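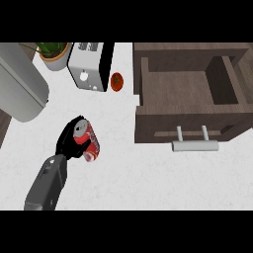 MESTHORPE, March

Renata Daza arrives at the gym before the lights are on. She wraps her own hands, slowly, and does not speak until it is finished. In 4 weeks she will fight for the regional bantamweight belt in Rallham, and she has already lost there once.

That was a decision after five rounds, and she does not complain about the judges. "I was tired in the third and I let her hold me on the fence," she says. "I watched it nine times. Every time I am still on the fence."

So the camp was changed. Her coach from the Iturra club has put wrestling first, in the morning, when her legs are fresh. The sparring is shorter now and comes after lunch. On hard days she trains for 90 minutes without sitting down, and the coach counts only the takedowns she stops.

Daza grew up in Wirum, where there was judo in the school hall and no cage at all. She still throws from the hip like a judoka, and it is the part of her game that opponents study the most.

She would like to finish this fight early. If it goes to the last round again, she believes her legs will be there.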